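Clusunus
Thursday laundry thread, because I have opinions about socks and no one at home will listen to them anymore.

So. I wash socks separately now. I fought this for years. It felt fussy, like something a person with a label maker would do. But when socks ride along with the big stuff they end up inside pillowcases and up the legs of sweatpants, and then I'm shaking out bedding at ten at night looking for a mate.

Step one for me is the table. Not the bed! If I dump it on the bed I will lie down next to it, and then it's morning and I slept beside a heap of towels. A table makes me stand up and deal with it.

Step two, I push everything else back to the far side. I used to clear it all off completely and that took longer than the folding, so I never did the folding. Now stuff gets shoved back in a row and the front part is mine.

Then I spread things out. Everything flat, everything visible. A pile hides socks. I don't know how a pile that small can hide a sock but it can, and it will be the one you need.
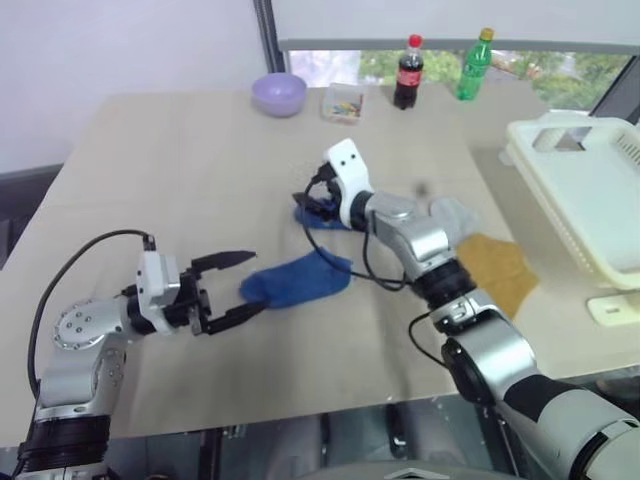 Clusunus

Blue socks are my favorite to sort and I will explain. Black socks are a nightmare, you're holding two of them up to the window trying to decide if one is navy. Blue ones you can spot from across the room, and two of them near the middle of the table is a pair waiting to happen.

Lay one out flat first, all the way, toe to one side and opening to the other. Smooth it with your hand. Then the second one goes right on top, same direction. If the heels don't line up you have two different socks, sorry, keep looking.

Somebody in my replies last time said to roll them into a ball with the cuff turned over. I did that for most of my life! My elastic was shot by January. The ball also rolls off the dresser, and then the cat has it.

What I do instead is fold in half, toe to opening, and then in half again if they're tall ones. They stand up in the drawer in a little line. I got 9 pairs across the front of mine and had room left over, and I was way too proud of it — I sent my sister a photo and she sent back a thumbs up.

Small pieces of cloth go last. Washcloths, the odd napkin, whatever else snuck into the load. I leave them flat until the socks are done because if I start folding those I forget where I was.

Singles get a bag. Mine hangs on the inside of the closet door and right now there are 4 in there. Rule is they get two more laundry days to find their partner and after that they become dust rags. A thick sock over your hand is great on blinds, by the way. Better than the fluffy thing I paid money for.

Whole job takes me one podcast episode if I don't stop to answer texts. I always stop to answer texts.

Oh, and turn them right side out BEFORE the wash if you live with people who peel them off in a wad. I've asked nicely. I've asked not nicely. There was a wad in the hamper this morning.

Okay the dryer's buzzing, that's the towels. Tell me how you fold fitted sheets, I'm ready to be yelled at.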